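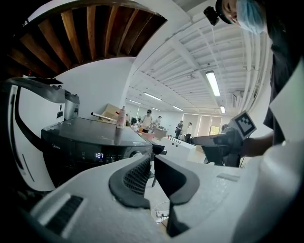

Olunthorpe Shared Laundry: updated notes for users of the washing corner, June 2025. Please read the full thread before your next booking.

The Midea front loader remains available to all registered users. Bookings are made on the sheet inside the main door. Please write your name, your start time and the programme you intend to use.

The time shown on the washer's display is the time left in the programme. Please allow a further 13 minutes after it for unloading and wiping down. The next user's booking begins once this period has ended.

Loads are to be sorted by colour before you arrive. The tables in the room are shared with other groups and may not be used for sorting. Bags of washing should stay with their owners until the drum is free.

Pockets must be emptied. The drain filter was cleared 17 times between October and the end of last month, and in most cases the cause was coins, hair ties or paper tissues.

A small bottle is kept on the flat top of the black machine. It is for treating marks on fabric before washing. Please return it to the same place, upright and with the cap closed. It should not be carried to other parts of the building.

The large clear jug with the red cap is kept in the open cardboard box behind the machine. Refills are taken from the jug by the duty staff only. Users who find the bottle empty should leave a note on the booking sheet.

The pole in the same box belongs to the corner and is used for reaching items that fall behind the appliances. Please do not move an appliance to retrieve a sock. Ask for the pole.
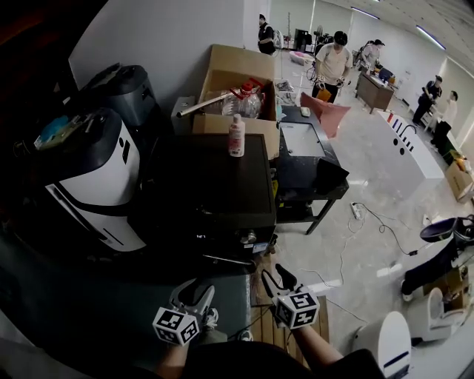

Efren Estrella: Could the tall white appliance be included in the booking sheet as well? Twice this month I have arrived to find things left on top of it and could not tell whether anyone was coming back for them.

Thank you, Efren. A separate column will be added to the sheet. Items left on top of any appliance will be moved to the lost property shelf at closing time and held for four weeks.

The power strip on the floor serves equipment on that side of the room. Users are asked not to unplug anything from it, and to step around the cables – particularly when carrying a full basket.

Water on the floor should be reported at once to Renato Tiongson or Arnel Magbanua. A mop and bucket are kept in the Skoron cupboard, which is unlocked during opening hours. The cupboard code for evening users is available at the desk.

Detergent: one level scoop is enough for a standard load. Excess foam lengthens the rinse and leaves residue in the door seal. Liquid fabric softener is not supplied, and users may bring their own.

Cloths used for wiping the door seal should be hung up to dry in the Skoron cupboard. Please do not leave them folded inside the drum. 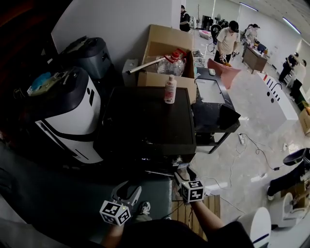

May blankets and quilts be washed in the shared machine?

Single blankets are permitted if they fill no more than three-quarters of the drum. Quilts are too heavy when wet and should be taken to the Vukadinović laundry, where larger machines are available.

The door is to be left slightly open after each wash so that the drum can air. The detergent drawer should also be pulled out a little way.

The corner recorded 622 loads in the past year. A service visit by Hestar has been requested and the washer will be out of use for one morning. Nahom Alemayehu will post the date on the booking sheet once it is confirmed.

Questions about these notes may be left at the desk for Alfredo Lumanlan.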